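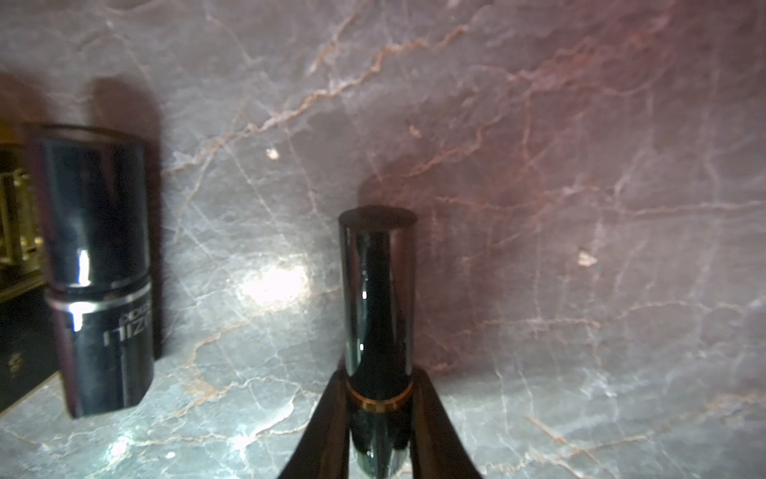 Section 6. Setting Up Grasp Perception for Small, Shiny Things

Tinska finds objects, decides where to hold them, and passes that decision to the Drevmont arm controller. It does all of this very well with cardboard boxes. This section is for everybody else.

Work through it once for each new station, and again whenever the lighting, the counter or the fingers change. Allow a morning. The software will suggest it can be done in less, but the software also ships with a progress bar that reaches 99 percent and then starts thinking.

Before you begin

You need a finished wrist calibration (Section 4), a working connection to the controller, and at least one of each item you plan to pick. Use the real items. A matte stand-in of the same size will pass every check below and teach you nothing.

Caution: Keep the hardware stop within reach for every step that moves the arm. The Stop button on the Tinska screen is a polite request sent over a network.

6.1 Set the exposure

1. Open Station > Wrist View and park the arm at the Near pose, with the fingers in sight and a test item between them.

2. Turn Auto Exposure off. Auto Exposure is at its best on average scenes, and a black glossy tube with a white stripe of light down one side is two extreme scenes sharing a cylinder.

3. Lower the exposure until the stripe on the cap has a clear edge on both sides. The rest of the cap will look nearly black. Leave it that way.

4. Press Save to Station. Pressing Save to Session keeps your settings until the next restart, at which point you will get to enjoy steps 1 to 3 again.

Note: The fingers will look soft at this distance. They sit closer than the lens can focus, and the finger mask allows for it. Do not refocus the camera to make them sharp. You will undo Section 4.

6.2 Mask the fingers

Without a mask, Tinska treats the fingers as two large dark objects that follow the arm everywhere, and plans around them. The resulting paths are cautious to the point of not moving.

1. Remove the test item and choose Mask > Record.

2. Let the fingers open and close fully. The routine runs 6 cycles and can't be hurried.

3. Check the overlay. Both fingers should be filled with color right up to the inner edges. If an inner edge is ragged, raise Mask Margin one step and record again.

4. Put the item back and close on it. The mask should stop where the item begins. If it spreads onto a dark item, lower Mask Margin and accept a slightly ragged finger. You get one or the other.

6.3 Teach the background

Patterned stone is hard on an edge finder. Every vein is a thin, confident line, and the default model has a weakness for confident lines. On veined marble it has proposed picking up the wall.

1. Clear the counter and choose Background > Learn.

2. Let the arm visit all 13 viewpoints. Stay out of the light while it does. A shadow learned as background is remembered loyally for months.

3. Open the Candidates panel. With a clear counter the list should be empty. If it has entries, click each one and choose Reject as Surface.

4. Set Bright Spot Filter to Medium. This drops glare patches and small sparkles in the stone, which otherwise show up as tiny objects with excellent confidence scores.

Note: Where the wall and counter are cut from the same stone, the seam between them may be too faint to find. Enter the wall position by hand under Station > Planes. Measuring it with a tape takes a minute. Persuading the plane fitter takes until Thursday.

6.4 Choose a grasp band

For lidded items, Tinska needs to know how high up to hold. Grip only the cap and the planner will gladly carry off the cap, mark the pick as a success, and leave the product where it was.

1. Stand a single item upright and choose Item > New > Upright Cylinder.

2. Drag the two band handles to set the allowed grip height. For a lipstick, start with the band low, near the joint between cap and base. A metallic ring makes a handy landmark, and you can snap to it with Snap to Ring if the view shows it clearly.

3. Set Closing Force to Low and increase it one step at a time. Stop when the item no longer shifts in the fingers during the Nudge test.

4. Set Release to Slow. A tall, narrow tube let go of quickly becomes a short, wide one that rolls.

Caution: Snap to Ring will pick any ring it can see. If a second container with its own metal band is standing nearby, confirm that the highlighted ring belongs to the item you mean.

6.5 Add the neighbors

1. Place the other containers and packaging as they will stand in use.

2. Run Detect. Each neighbor should get its own outline. Two dark items that overlap in the view are often reported as one strange item. Choose Split and draw the line yourself.

3. Turn Label Reading off, unless you have set Image Flip under Station > Camera. Mirrored lettering is still read as lettering, and the item list fills up with names from no known language.

4. Set Neighbor Clearance to 16 mm. If the planner reports No Approach, move the items apart before you reduce this number.

6.6 Test and save

1. Choose Test > Dry Run. The arm moves through the pick without closing.

2. Choose Test > Live and watch the whole first pick.

3. If the grip lands to one side of the item, return to 6.1. The model is probably following the highlight instead of the tube.

4. Export the station file. Logs are kept for the last 2,000 picks and then overwritten, oldest first, without a farewell message.

Sites using Hegde fingers should load the Hegde profile before 6.2 and repeat the section from there. Sites upgrading from Skusance can import their old item lists, but the grasp bands are stored upside down and must be set again by hand. A fix is planned for November. The release notes do not say which one.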